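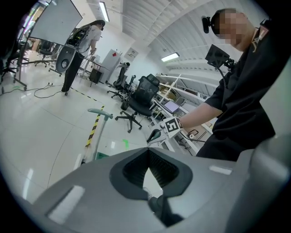
Short sleeves, even now.

December 2, 2020

I've been meaning to write about soup for weeks, and I kept putting it off because the pot was always on the stove and I was always busy eating out of it. We moved to Tindgate in March, into a drafty old house with a kitchen that faces north, and I don't think I have ever been so fond of a boiling pot in my life.

My standby is split pea. I buy the peas at the Dinness market, where the bag costs next to nothing and lasts us 4 big batches, and I let them go low and slow with an onion, two carrots and whatever ham is left over. No soaking! I know people feel strongly about soaking, and my own grandmother would have had words with me, but I've tried it both ways and I can't taste the difference. Salt goes in late – the ham brings plenty of its own.

The one thing I do fuss over is the bread. There's a bakery in Odoi that makes a dark rye with caraway, and it's 18 miles each way, so I buy three loaves and freeze two, sliced, with a bit of wax paper tucked between the slices. They toast up beautifully straight from the freezer.

Next week I want to try a barley and mushroom one, if I can find decent dried mushrooms around here.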